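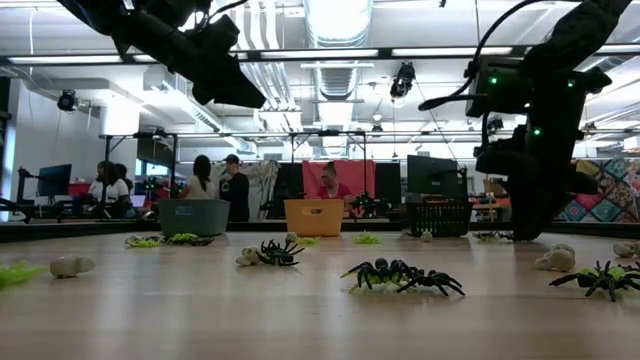
Daneshvar read the draft of the two-arm rules this morning and wrote back that rule 4 is no good as it stands: "Clear the area before enabling" doesn't say which area, and two people can read it two ways and both be right. Fair. Rewording below. The rest of the comment was that we have too many rules and people will stop reading at the first page. Also fair, so I'm cutting.

25th December. Quiet enough to get this done.

Where the rules stand after today's edit:

**Rule 1, who holds the stop.** One person per station holds the stop and does nothing else while the arms are enabled. Not typing, not fixing baskets. If they need to put it down, arms off first. No change from the July version.

**Rule 2, speed.** Tabletop work is capped at 300 mm/s at the gripper, both arms. Udow config had the left arm capped and the right arm on its default. Fixed in the config and added to the startup check so it gets read out loud.

**Rule 3, loose items.** Spiders, stones, shreds and baskets all count as loose items. Anything that leaves the table stays on the floor until both arms are disabled. Shreds are the worst for this. People bend down for them without thinking.

**Rule 4, clearing (new wording).** "Before enabling, all hands, sleeves and tools are outside the table edge on every side, including the far side behind the baskets. The person holding the stop says 'clear' and waits for an answer from each person at the station." Tried it on three setups. Adds a few seconds.

**Rule 5, shared space.** Only one arm crosses the center line at a time unless the task sheet says otherwise. The sorting task says otherwise, so it needs its own line in the sheet with the minimum gap between grippers. I put 16 cm. Might be too generous for handovers, too tight for the long spider legs if one arm is already carrying. Leave it and see.

**Rule 6, cables.** Move both arms through full reach by hand before the first run and watch the cable loops. Anything that pulls gets re-clipped.

Dropped: the old rule about labels on baskets (belongs in the task sheet), the one about food, and the Grollimex section. That whole section was for the old clamps and we don't have them on any station now.

Went back through the log to see if rule 3 was worth its space. 34 stops since July, and nearly half were for someone reaching in after a dropped or rolling piece. Keeping it. The log itself is poor, though. Several entries say only "stopped" with no reason. Added to the log sheet: reason, which arm, who called it. A stop with no reason gets sent back to the station the same day.

Status lights: the draft said "green means safe to approach." Took that out. A light on an arm tells you what the controller thinks about that arm and says nothing about the other one. Rule is now that you ask the person with the stop, whatever the lights are doing.

Open:

- Vestel station still uses the old wording on its printed card. Replace before it runs again.
- Does rule 4 need a second "clear" after a basket swap? I think yes. Daneshvar thinks the disable already covers it.
- Gap number in rule 5, revisit after the next set of handovers.
- Print on one side only, large type. Current card is 3 pages and should be one.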